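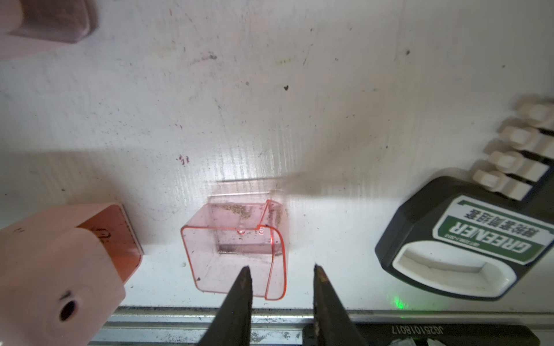 Suchbegriff eingeben Suchen

Gegen die Kramkiste. Muss jetzt mal raus, hab nur 20 Minuten bis zum Bus.

Kleine Plastikteile, man kennt das. Klips, Kappen, Blöckchen mit Loch, Schälchen, in denen noch Krümel liegen. Rosa, gelb, hellblau. Alles zu schade zum Wegwerfen und keiner weiß, wozu es gehört. Also ab in die Kiste, Deckel drauf, fertig. Und genau das halte ich für falsch. Eine Kiste mit Deckel ist kein Aufräumen, das ist Vertagen.

Margit Kun sieht das anders, wir streiten seit Januar darüber. Sie sagt: Was man nicht sieht, stört nicht. Mag sein. Aber was man nicht sieht, kauft man auch zweimal. Ich habe einen Klips für den Rollwagen von Hakala nachbestellt, 8 Euro mit Versand, und der alte lag die ganze Zeit ganz unten, unter einem Knäuel Folie.
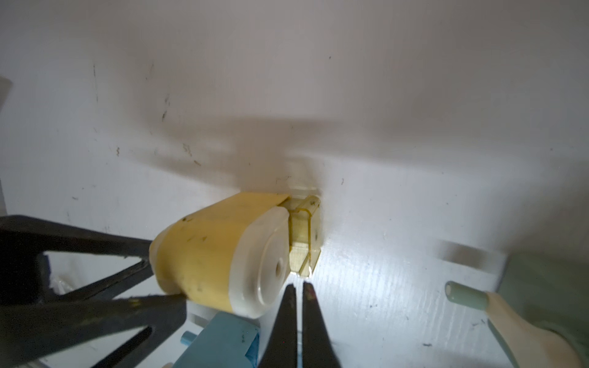

Deshalb: Teile auf den Tisch, alle. Weiße Fläche, gutes Licht, dann sortieren. Und zwar nicht nach Farbe!! Farbe ist hübsch und hilft nur beim Fotografieren. Nach Gerät, nach Zweck, und was nach zwei Durchgängen noch übrig ist, kommt weg. Ja, auch das gelbe Ding. Auch wenn es so aussieht als würde man es morgen brauchen.

Detlef Schwerdtfeger schwört auf beschriftete Schubladen, 30 Stück, jede mit Etikett. Respekt, aber wer pflegt das? Nach einem Monat steht auf der Schublade "Kappen" und drin sind Batterien. Da bin ich für offene Körbe. Drahtgitter, an die Stange gehängt, mit Fächern wenn es geht. Man sieht das Klebeband, man sieht die Tüte, man sieht auch das was da nicht hingehört, und das ärgert einen dan so lange bis mans wegräumt. 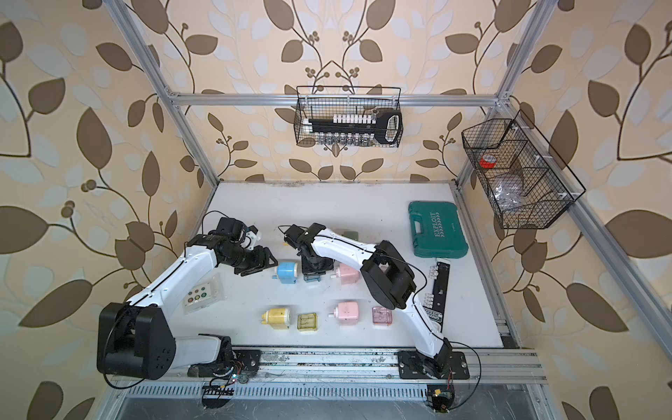
Staub, ja. Der Einwand kommt immer. Dann wischt man eben. In der Kiste liegt der Dreck genauso, nur schaut da keiner nach. Und der Tisch bleibt frei für die Arbeit, weil die Sachen hängen statt stehen.

Zu den Etiketten schreibe ich ein andermal was, Bus kommt.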